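Notes for week 3, Bread and Grain Foods. Read the Ferance handout on flour before class.

**Proofing**

- Proofing is the last rise, after the loaf is shaped.
- Yeast makes gas. Gluten holds it in.
- A cool room slows the rise. A warm one speeds it up.
- Lean dough: 564 g flour, 415 g water, salt, starter. Work out the hydration before lab.

**Support**

Wet dough spreads if left on a flat board. A basket holds the sides up while the dough rests. Dust it with rice flour first. Brush it out after use and let it dry fully before storing. 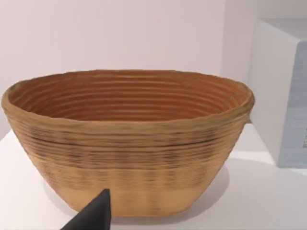 How do you tell when the dough is ready? Press it lightly with a floured finger; the dent should fill back slowly and leave a small mark.

Lab is in Paver, room 2. Bring an apron.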